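Masri Table Guide

The Masri Table Guide is an annual printed directory of restaurants, cafes and bars in the town of Sorkilcombe and the villages near it. It is published by Fusitz, a small regional press, and is issued each June. The current edition lists 379 venues.
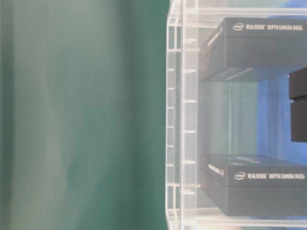
By Lina Najjar and Vilho Kallio

History
The guide began as a supplement to a local events paper edited by Imad Khasawneh. It became a separate title when the paper closed, and Khasawneh stayed on as editor for the first two editions. He was followed by Severyn Hordiienko, who replaced the original street-by-street order with chapters based on type of food.

Contents
Each entry gives the address, opening hours, a price band and a review of no more than 54 words. Venues do not pay to be listed. Advertising is sold separately and is printed only in the back section -- a rule in place since the first edition. Reviewers visit without notice and pay for their own meals, which Fusitz later refunds.

A venue that changes owners is removed until it has been visited again. Takeout counters were left out at first and now have their own chapter.
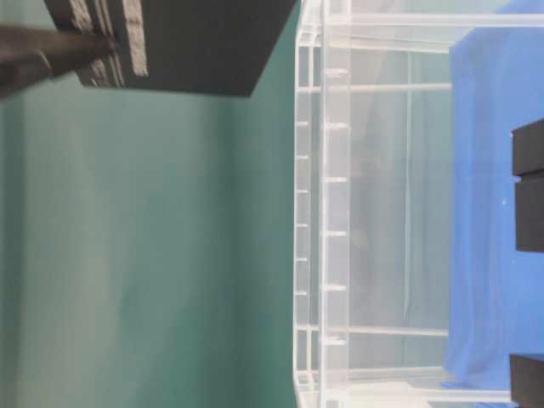
SORKILCOMBE, April 10, 2018

Launch events
The guide is launched with a tasting evening at the Tronusum, a former grain exchange used as a public hall. Entry is by ticket, and the price includes a copy of the book. The most recent evening on record had 34 food stalls. Hadi Abou Jaoude, who manages the hall, also runs the drinks program -- mostly cider and low-alcohol beer from producers in the county.

See also
Sorkilcombe Food Market
Restaurant guide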